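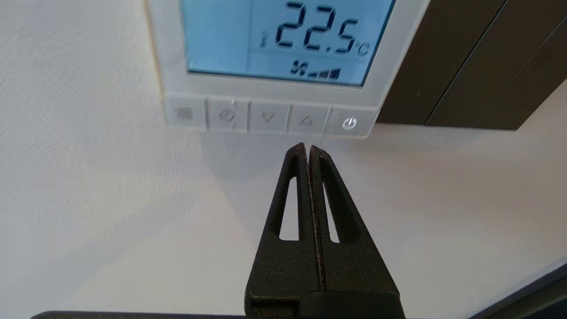
Section 6. Comparing fingertips on wall controls

Wall controls are where most gripper claims fall apart, and this section sets out how to check the Halvorsen narrow fingers against whatever you have mounted now. The sales sheet says they will press "any household button." Treat that as a guess until your own log backs it up. A fair target is a thermostat with a single row of square pads, down arrow next to up arrow and the power pad at the far right end. With the fingers closed, line up the tips just under the two arrows and leave a little wall showing between the tips and the housing. That is the start pose for every run in this section. The reading on the display (22.5 °C, say) goes in the log before anything moves.

Search the manual Enter part or keyword Go

Print this page | E-mail this page

6.1 Before you start

1. Mount the narrow fingers and tighten both base screws. Do not trust the click. We have had fingers click and still rock.
2. Close the gripper fully and look along the seam. The tips should meet. If they meet lower down and gape at the top, swap the left and right fingers and try again.
3. Load the Westard controller profile named PRESS. The default profile is tuned for picking things up and pushes much too hard for this job.
4. Set the press limit to 35. The scale is Westard's own and has no unit. The Westard notes call it "force," but two controllers at the same setting did not press equally hard on our bench, so use one controller for the whole comparison.
5. Check the wrist camera view. Both fingertips and the full button row must be visible at the start pose.

CAUTION: Keep a hand on the stop switch during the first press of each new finger set. A thermostat housing can be pulled off its wall plate by a sideways slip.

6.2 Running the presses

1. Move to the start pose and save it.
2. Shift toward the up arrow until the closed tips line up with the middle of that pad.
3. Advance at the slow setting until the controller reports contact. Hold for one second and back off.
4. Read the display. Log a press only if the setting changed by one step. Contact reported by the controller is not a press. The Sodia wrist mount flexes enough to trigger the contact signal early, and we don't accept the signal alone as proof of anything.
5. Return to the saved pose and repeat on the down arrow.
6. Change to the second finger set and run the same number of presses from the same pose.

NOTE: Some thermostats wake on the first touch and ignore it as a command. Log that touch as WAKE and leave it out of the total.

NOTE: Skip the power pad until both arrows are done. A slip there ends the run.

6.3 Moving the arm away from the wall
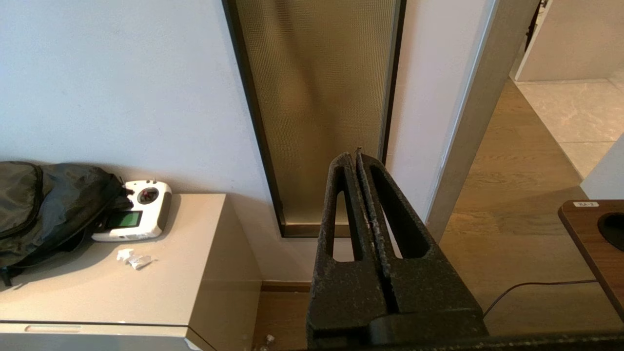
Retract along the approach line before turning the wrist. The stock "home" move turns first, and with long fingers this can rake the tips across the wall. Use RETRACT, then HOME, as two separate commands.

1. Send RETRACT and wait for the arm to stop.
2. Check that the way is clear on both sides of the wrist.
3. Send HOME at the slow setting.
4. Inspect the fingertips. Wipe off grit and specks with a dry cloth and look for chipping. If material is missing from either tip, stop the comparison and discard the results since the last inspection.

CAUTION: Do not file a chipped tip back into shape. A filed finger is shorter than its partner and will not match its saved pose.

6.4 What our own runs showed

Across two finger sets we logged 994 presses after wake touches were removed. The narrow set missed or doubled on 35 of them. We would like to call that good, but 279 of the presses came after we moved the start pose closer, and the two groups should not have been mixed. The Cultport wide fingers were run in August on a different wall, so we give no figure for them here. Anyone quoting a ranking from this page is reading more into it than we put there.

If your results differ, check the mount first and the saved pose second. Change the press limit last. Raising it hides a bad pose for a while and wears the tips.

Section revised 17/09/2019

Related items
Section 5. Wrist camera focus and exposure
Section 7. Rocker switches and dimmers
Sodia mount: flex check
Westard error 929: contact lost during press
Halvorsen fingers: replacement and storage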